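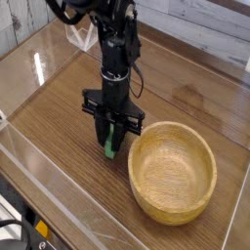 ## 4. Cell setup and upkeep

### 4.1 Arm, gripper and enclosure

All of the trials in this paper were run in one cell at the Flimuston lab. The cell holds a single arm that reaches down over a wood-topped work area with clear acrylic walls. Figure 3 gives the view from the fixed camera, with the gripper holding the green block next to the wooden bowl. The same camera position was kept for the whole study.

The arm carries a parallel gripper with two fingers, mounted on a wide crossbar bracket below the wrist. The bracket is fastened with small screws, and these turned out to be the part of the cell that needed the most attention. In the first weeks they worked loose under repeated closing, and the fingers drifted sideways by up to 3 mm before anyone noticed. We now check all of them with a torque driver before the first run of the day, and again after every 300 grasps.

**Figure 3.** The cell during the block-and-bowl task. The block is held just above the tabletop, to the left of the empty bowl.

### 4.2 Cables

Two cables hang in loops beside the arm, one on each side. Both need enough slack for the wrist to turn through its full range, but a loop that is too long can catch on the bracket. Early on we tied the cables close to the arm at three points. This looked tidy and lasted until September, when one connector failed after repeated pulling at the joint. Dardo Valdebenito replaced the connector and removed the lowest tie. The loops have been left free near the wrist from that time on, and we have had no further cable faults.

The slack is checked by moving the arm slowly to each of its joint limits with the gripper open. If a cable goes tight at any limit, the tie above it is loosened and the test is repeated from the start. The check takes a few minutes and is done whenever a cable has been unplugged for any reason.

### 4.3 Table height and finger clearance

The tabletop is wood and moves a little with the humidity in the room. Grasps are planned against a stored table height, so a small error here matters. If the stored value is too low, the fingers press on the wood and the arm stops with a force fault. If it is too high, the block is gripped near its upper end and tends to swing when lifted.

Table height is measured each morning at 18 points with a touch probe held in the gripper. Elmarie Dlamini wrote the fitting script, which is part of the Kiltance control package used throughout this work. The script fits a plane to the points and rejects the result if any point lies more than 1 mm off it. A rejected fit was nearly always caused by grit under the probe – wiping the table and measuring again was enough.

### 4.4 Surface glare and cleaning

The tabletop is glossy and the acrylic walls add reflections of their own. With the room lights on, a bright streak shows on the left part of the table. We tried a matte cover sheet, but its edges lifted and the bowl slid on it. In the end we left the wood bare and masked the streak in software. Blocks dropped inside the masked region were still found in most cases, though with a less certain position (see Section 5.2).

The walls are wiped with a damp microfiber cloth. Alcohol is not used on them, as it can craze acrylic. Finger surfaces are cleaned every 120 grasps, and the gripper is then closed on a gauge block to confirm that its zero has not moved. A shift in zero means the bracket screws are checked before anything is changed in the control settings.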